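Two pairs of hand-held grippers have been living in my house for a fortnight now, and I've finally got enough notes to write something down. Freya Hollis sent me the second pair after I moaned in the club chat about the first, so blame her for the length of this one!

Quick recap if you missed the July post. I'm interested in the sort of gripper you hold yourself, with a camera on it, so that you can do a job by hand and save the fingers' point of view as you go. No arm, no controller cabinet, no teach pendant. I've spent years fiddling with small desktop arms and I still love them, but an evening with one of those is mostly homing and swearing. With these you just pick them up and get on with it.

The job I settled on was moving wrapped snacks into a tray and out again. I tried wooden blocks first (dull, and every gripper can do blocks), then socks (chaos). Wrapped food is much more interesting. The packet gives before the thing inside does, so you think you've got hold of it and then it shifts, and if you squeeze harder to make up for it you end up with crumbs. Rice crackers are brutally good at telling you when you've overdone it.

I did 547 pick-ups in all, split over four evenings and one very long Tuesday, and wrote down every drop and every breakage. 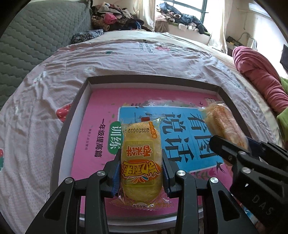
The soft pads made far more difference than I'd expected. I swapped them out for bare fingers for a short run of 56 and it was miserable: 27 drops, nearly all of them on the smooth wrappers, where the packet would twist round and slide out sideways. Pads back on, same number of goes, 7 drops. I was so pleased I did the whole run again the next evening to make sure, and got 7 again, which I take to be luck but I'll have it.

Pad stiffness is the bit I want to dig into next. The softer set from Fliron holds a crimped edge beautifully but goes a bit vague when you tilt the thing you're carrying. The firmer Drorton ones feel more certain, and they're easier to clean (crumbs again), but you need a lighter hand. I keep changing my mind about which I like best. Tonight it's the firm ones.

Using two at once is a different skill altogether. My left hand is hopeless. I'd have something nicely held in the right one and then knock it clean out while reaching across with the left, and on playback you can see it coming from a mile off. What helped was slowing right down and letting one hand finish lifting before the other started. Marjorie Blackburn, who plays the piano, had a go on Sunday and was better than me inside ten minutes. Very annoying, and great fun to watch.

On the cameras, the wide lens wins for me. Things bend a lot towards the sides and it took me a while to stop minding, but being able to see the other gripper coming in is worth it. With the narrower lens I was forever losing track of where my left hand had got to.

Still to do: try lower light, weigh both pairs properly (my wrists say they're not the same), and find out whether the trigger on the older one can be made less stiff. If anyone at Plarkinden has had theirs apart, please tell me where the spring sits before I lose it under the sofa.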